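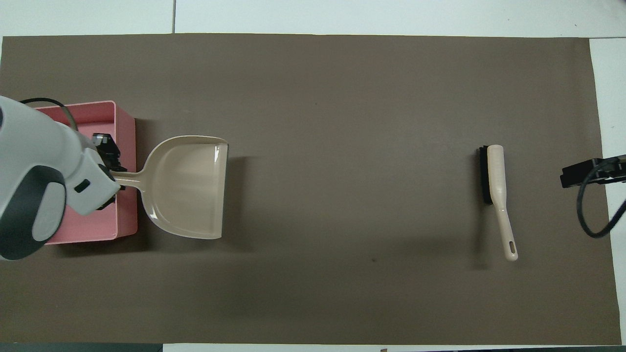 Left wrist cable keeps tugging on the two-arm cell

benchrat_20
Running two arms over one table, dustpan, brush and pink bin as the practice set. The left arm faults on wrist torque when it reaches low over the bin. The log says joint 6 over limit, code 248. Clears on reset, then comes back within 15 cycles. The right arm never does it. Both have the cable looped outside the wrist. Where would you start?

Lirkton_Dave
Cable slack. Park the arm in its lowest reach, power off, and turn the wrist by hand both ways. If it springs back, the loop is too short.

ybouvier
Not sure I'd go there first. Did you set the payload after the grippers went on? We had the same thing at Cindstead and it was the tool weight, still at the default on one arm.

benchrat_20
Payload is the same number on both. Checked it twice.
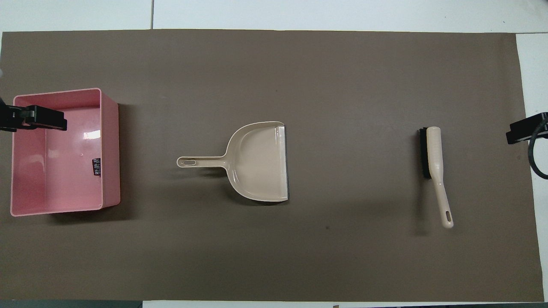 The bin is the worst case because the gripper has to come down over the rim and hold while the other arm works. The dustpan and brush lie flat and I can pick either one all day with no fault.

Lirkton_Dave
That fits the cable. Holding a low pose with the wrist turned is where a short loop pulls hardest.

ybouvier
It also fits a bin that is being squeezed while the arm tries to push it down. What's your grip force? And is your table height right in the program? A mat adds a little.

benchrat_20
Table height was taught on bare table. I'll redo it.

dgautier
Yannick has a point about the height but do the cable too, it takes 20 minutes. Loosen the clip nearest the wrist, pull through a hand's width, close it again. Don't zip tie it tight. I change ours every 4000 hours whether they look bad or not.
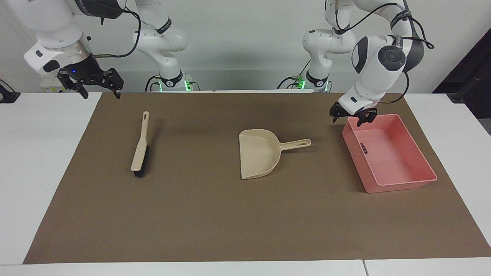

Also run both arms through the full task at low speed before you call it done – a longer loop can catch on the elbow on the way back up.

ybouvier
4000 is early for a cable that isn't in a drag chain.

dgautier
Maybe. Cheaper than a dead gripper.

benchrat_20
Retaught the height and let out the left cable. No 248 since this morning. I changed both at once so I can't say which one it was.

ybouvier
Put the old height back and see.

benchrat_20
Will try it after lunch.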